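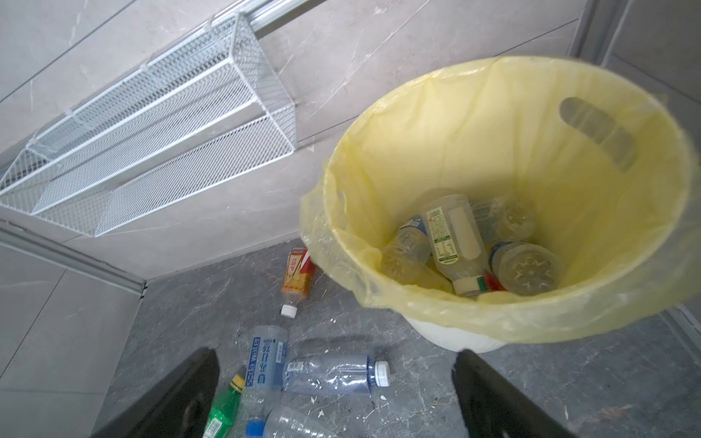

March, workshop notebook, entry no. 34

Bottle sorting today, finally. Been putting it off since the shelf under the bench filled up and people began leaving empties wherever. Aim is to get a clean set of PET for the shredder trials and stop buying flake from Geraghty, which is slow and comes with grit in it. Sorting straight into the white bin with a yellow liner, folded over the rim so the bag doesn't slide down. Early on now: four clear ones in the bottom of the bag, more on the floor to the left, incl. the soda water with the blue label and the orange-brown tea bottle. Labels and caps still on plenty of them. That is the next job and the annoying one.

9:40 – notes on the bag. Tried the thin liners from the supply closet. Fine for bottles, useless for anything with a corner. Need a good hand's width folded over or it pulls in when you drop something heavy. The thick black ones hold better but you can't see through them, and I want to see what's in a bag without opening it. Staying with the yellow. Order more, they come in rolls of 50.

Where things go, so we all do the same:

Clear, any size, water or soda – white bin, yellow liner.
Tinted or colored, green, blue, whatever – gray crate by the door.
Milk and detergent type (the cloudy stuff, HDPE) – NOT here. Goes in the Skultel box, they want it for the sheet press.
Anything with oil or sauce in it – out. Regular recycling.
Caps – coffee can on the windowsill.

Tea bottles are the open question. Is the color the bottle or just what's left of the tea, or the label? Emmett says rinse first then decide, which is right but it adds a trip to the sink for every one of them. Compromise: put all tea bottles to one side, rinse in one go at the end, hold up to the window. Clear goes in the bin, anything else to the crate.

10:30 – label removal. Three kinds of trouble:

Shrink sleeves. Easy. One cut with the hook blade top to bottom, peel. Don't use the straight knife, I went through the bottle wall twice and once nearly into my thumb.

Wrap labels w/ one glue strip. Tear off fine but the strip stays behind. Hot water softens it. Too hot and the bottle shrinks up like a raisin and then won't lie flat in the shredder throat. 60 C is good. At 73 the thin water bottles were already going soft and folding over. So 60, leave for ten minutes, thumb off the glue.

Paper labels, full glue. Horrible. Soak overnight with washing soda, then the plastic scraper. Maybe not worth it, we'll see how many there are. If it's only a few just chuck them in regular recycling and don't tell Clilema.

Neck rings: the little ring that stays on when the cap comes off. Different plastic from the bottle, has to come off or it shows up as colored specks in the sheet. Side cutters, one snip, pull. Sore hand by lunch. Must be a better tool, somebody at Grerndale had a thing like a bottle opener with a blade in it. Ask.

11:15 – to crush or not to crush. Some people squash them flat before they bring them in, well meant, but then you can't get water inside to rinse, and the label gets trapped in the folds. Half crushed is the worst. Put a note on the door: LEAVE THEM ROUND, CAP ON. Cap on keeps the drips in. I take the cap off here. Against that, round ones fill up the bag in no time and it weighs nothing. Could crush after washing, right before weighing. Try that next round.

Lunch.

1:20 – washing. Sink, lukewarm, small squirt of dish soap. Too much soap and you're rinsing foam all afternoon (did this). Two rinses, shake, upside down on the dowel rack. Rack holds about 50 if you mix sizes, fewer with the big ones. Fan on low. Bottles dry on the outside quick but there's always a bead of water down in the base, in the bumps of the star shape. It matters bc wet flake clumps in the hopper and goes cloudy when melted. Left them neck down with the fan pointing up from underneath – better. Leave overnight anyway.

2:45 – cutting the bases off a test handful. The base is a lot thicker than the wall and comes out of the shredder as chunks, walls come out as ribbons. Mixed flake feeds badly. With bases off, walls only, it went through without a jam. Bases kept separately in a tub, might run them twice. Takes the band saw though and that's slow, and the noise, and Emmett was on the phone. Do them in one batch when the office is empty.

Spilled the cap can. Caps everywhere. Swept up, probably picked up half the floor with them, so wash caps again before anyone uses them.

3:30 – floor mopped by the sink and under the bin. Was sticky, somebody's soda. Please empty your bottle BEFORE it comes in here!!

To do
– yellow liners, one roll
– note for door
– second hook blade, this one is blunt allready
– ask Grerndale re ring cutter
– tea bottles to the window once dry
– scale battery
– tell Geraghty to hold the next sack until we know what we get from this lot
– find the lid for the Skultel box, was on top of the cabinet last time I saw it

Weigh it all tomorrow after they've dried. Rack stays where it is, don't move it, fan is plugged in behind.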